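Saengthong Community Board > Home Making > Soap and Candles
Topic: Cold process soap sticks in the mold and tears at the corners
Page 1 of 1, 1,281 views

jintana_w
Hello everyone. I have made cold process soap since February and I am still on small batches. My problem is the release. The top of the bar looks good, but when I push it out, the corners stay behind and the bar has ugly holes. My recipe is olive oil 66 percent, the rest coconut oil and a little castor. I use no sodium lactate. I wait two days and then I unmold. I have tried to pull the walls outward first, as the books say, but it helps only a little. Should I wait longer, or should I change the recipe?

I like soft blue things with thick walls and a rim, they look so friendly, but maybe the shape matters more than I thought.

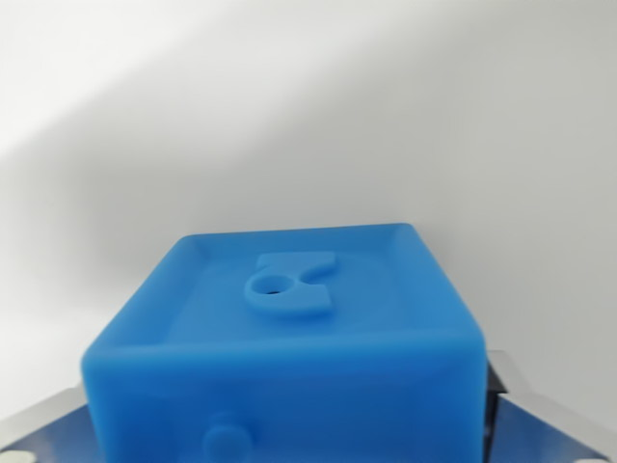
Saengthong Soap and Candle Club

Please tell me also if I should put oil on the inside. One person told me yes and another person told me never.

Thank you in advance,
Jintana Wiriya

TanveerR
Hello Jintana. With so much olive oil two days is too early. Olive oil soap is soft for a long time. I wait four days at least, and in the rainy months five. Do not change anything else until you have tried this, otherwise you will not know which change has helped.

About oil inside: I am in the "never" group. It makes the surface of the bar spotted.

zoila.huanca
I do not agree with Tanveer about waiting. Waiting works, but it is slow, and if you have only one mold you can make soap only once a week. Put it in the freezer. I leave mine in the freezer for five hours, then I take it out and push from the bottom with both thumbs. The corners come out sharp. I have done it like this for years with a high olive oil recipe.

Jintana, did you reach a full trace before pouring? Soap that was poured too thin also sticks.

TanveerR
The freezer makes drops of water on the soap when it comes back to the warm room. Then you get a sticky bar, and if you touch it you leave fingerprints. I had a whole batch with my thumbs on it.

zoila.huanca
You must not touch it for some hours after. I put the bars on a rack with a fan and go away. If you are patient enough for four days, you are patient enough for this!

chaiwat_t
Both ways work. I teach the beginners in Komen on the second floor of the market hall, and what I see most often is too little water removed from the recipe. Please look at your lye concentration. If you are using the default in the calculator, it is probably very wet. I use 33 percent lye in the solution, and with olive oil I would not go wetter. The soap becomes hard sooner and shrinks a little away from the wall.

Sodium lactate is also good, one teaspoon for each pound of oils, in the cooled lye water. It is not cheating, although some people here will say so.

Rounded edges are kind to the soap, by the way. Sharp inside corners are where it tears. 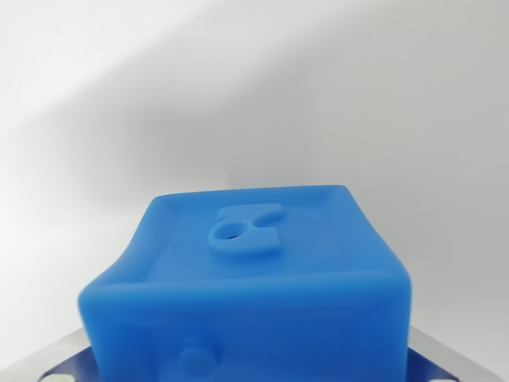
Blue block with rounded edges and a raised rim.

jintana_w
Thank you, so many answers already. Zoila, I think my trace was light, because I wanted to make a swirl. Chaiwat, I looked and I was at the default, yes. I did not know that I could change it.

fongchan
Sorry, a small correction for Chaiwat. For a swirl, less water is not so good, the batter becomes thick faster and Jintana will fight with it. If she wants swirls she should keep more water and use the sodium lactate. If she wants plain bars, then 33 percent is fine.

I buy mine from Jita, the small bottle, and it lasts very long.

chaiwat_t
Fongchan is right about the swirl. I make only plain bars and I forget that other people want to have fun.

TanveerR
I still say she should wait first and buy things second.

zoila.huanca
We know, Tanveer :)

fongchan
I wrote the advice of this thread in order, so that new members do not need to read our fight. Please correct me if something is missing.

Step 1. Choose your water. 33 percent lye for plain bars, a little wetter for swirls.

Step 2. Add sodium lactate to the cooled lye water, if you use it. Mix to a real trace before you pour.
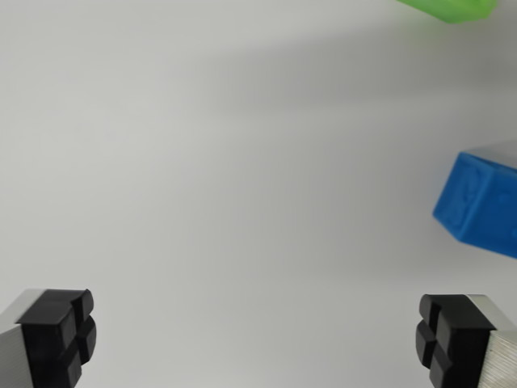 Step 3. Leave the soap four days if the olive oil is high. Or freeze it for five hours, if you belong to Zoila.

Step 4. Pull the walls outward on all sides, turn it over and push slowly from the middle of the bottom. If a corner holds, stop and wait one more day.

jintana_w
I will do plain bars next, with less water and four days. The swirl one I will try in the freezer after. Does Broltero still sell the castor oil in the big can? I have almost none left.

chaiwat_t
They do, but ask at the counter, it is not on the shelf.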